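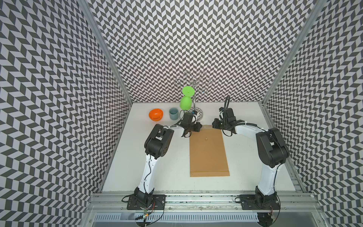
Coralie Merrick told me the packing was the easy week, and that the hard one came after, when she walked through the empty rooms in Loddale and could still hear the fridge.

She is one of the many people who left the city this year for a smaller town. Her new home in Costigan has around 2,000 neighbours, one bakery and a bus which stops running at 6 in the evening. She knew all this before she signed. She says that to know a thing and to live it are different.

Her removal cost more than she expected, and 15 boxes stayed closed until September. In one of them was the kettle.
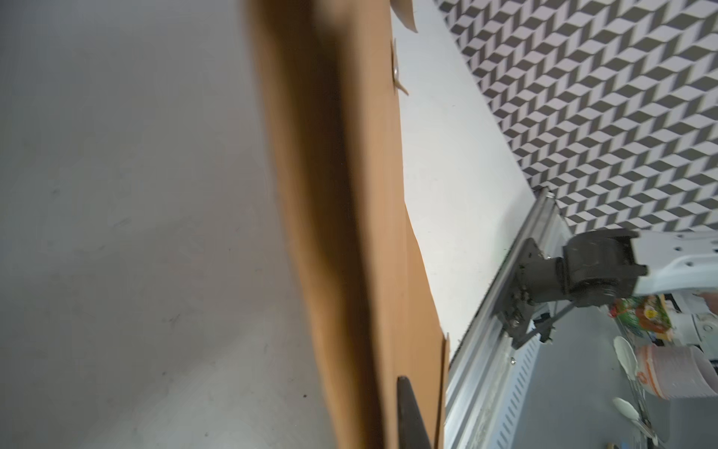
HOME & MOVING

Isla Kingi made the same move with two children and a piano. Her advice is to write the room on every side of the box, also on the bottom. She labelled only the lids, then the boxes were stacked and she could not read any of them.

The children found their colour of bedroom very quickly. For the parents it took longer. On the first Sunday they drove back to the old street only to buy bread, and felt a little foolish on the way home.
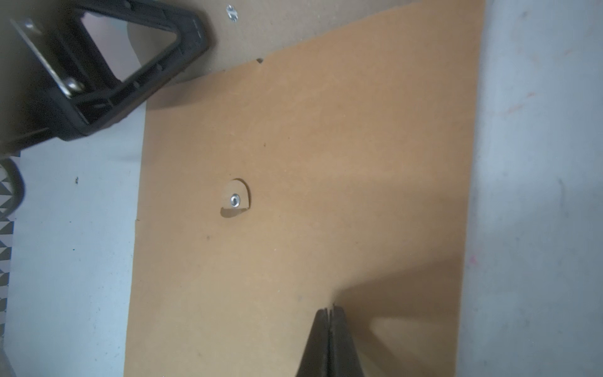
Cardboard and board can be flattened and kept for the next move.

Coralie does not plan a next move. She has joined the choir, and she has learned the bus timetable by heart.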